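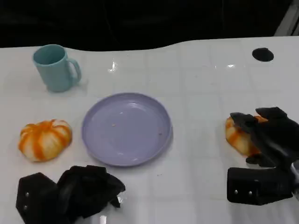
Posted by Sarla Tomar, 2 Sep 2018, in Spinning and Fibre Preparation

Washing a raw fleece without felting it

I have purchased a raw fleece through the Telten fibre group and intend to spin it for a cardigan. The fleece is fine and rather greasy. A sample washed in June came out matted at the tips. I should be grateful for advice on water temperature, and on whether the whole fleece may be washed at once.

Sachdeva
Members are advised to divide the fleece into small lots and to place each in a mesh bag. Fill the basin with hot water and detergent before the wool goes in, as running water will mat the fibres. Leave each lot to soak for 15 minutes without stirring, then lift it out and move it to rinsing water of the same heat. A sudden change of temperature combined with handling is the usual cause of felting. A greasy fleece may need three washes – do not let the water cool between them, or the grease will settle back on the wool.

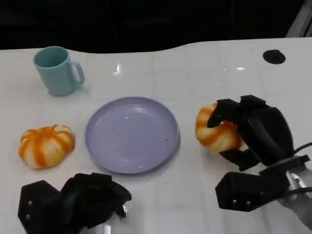
Mug and plate on a white table.

Orach
I just use cold water and leave it overnight. Works for my sheep.

Ollus
Cold soaking removes dirt but leaves most of the grease, so it would not suit a fine fleece on its own. It may be used as a first stage. Dry the wool flat on a rack, out of direct sun.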